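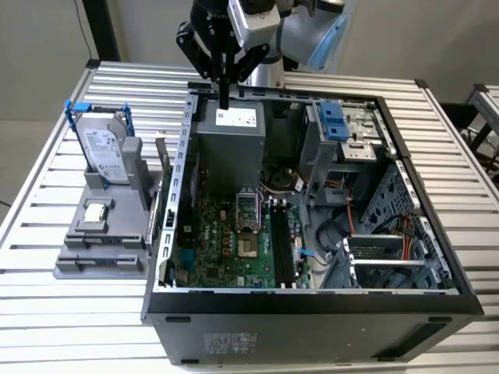
Page last changed: November

Donating and stripping down old desktop PCs: your questions

These answers cover desktop towers brought to the Brirnummont repair room in Eltthorpe. Laptops and all-in-ones have their own page.

Which computers do you take?
Any desktop tower, working or not. Last year we took in 1273 machines, and 977 of them went out again as complete computers. The rest were used for parts. We don't take CRT monitors or printers.

Do I need to wipe the drive first?
You can if you like, but we wipe or destroy every drive that comes in. If you would rather keep yours, take it out before you come, or ask at the desk and we will remove it while you wait. It usually takes less than 10 minutes.

How do I get the side off?
Shut the computer down, unplug it at the wall and hold the power button in for a few seconds. Lay the tower on its side with the removable panel facing up. Some panels are held by screws at the back, others by a catch. Everything is easier to reach with the case lying flat – standing it upright and working from the side is how screws end up under the motherboard.

What do the blue parts mean?
On many Dell towers, blue plastic marks something meant to be moved by hand, such as the latch on a drive bay. If a blue latch won't shift, check for a cable caught behind it.

Can I open the power supply?
No. It is the metal box that the mains lead plugs into, and it can hold a charge after it has been unplugged. Leave it closed. We test power supplies whole and recycle the ones that fail.

The processor is out. Will you still take the machine?
Yes. Please don't touch the contacts inside the empty socket or try to clean them. If you have the plastic cover for it, fit that. A bent pin can mean the whole board goes for scrap.

Should I unplug the cables inside?
Only the ones in your way. Pull on the plug and leave the wires alone. SATA power plugs are stiff and the plastic tongue on the drive snaps easily. Take a photo before you start if you plan to put it back together.

Does it matter if bits are missing?
Not much. Missing memory and drives are common. We do like to have the expansion slot brackets at the back left in place – spare ones in the right size are hard to find.

When can I drop off?
Tuesday, up to 8 in the evening, at the Trillton Road entrance. For more than a carload, use the Daza booking form first.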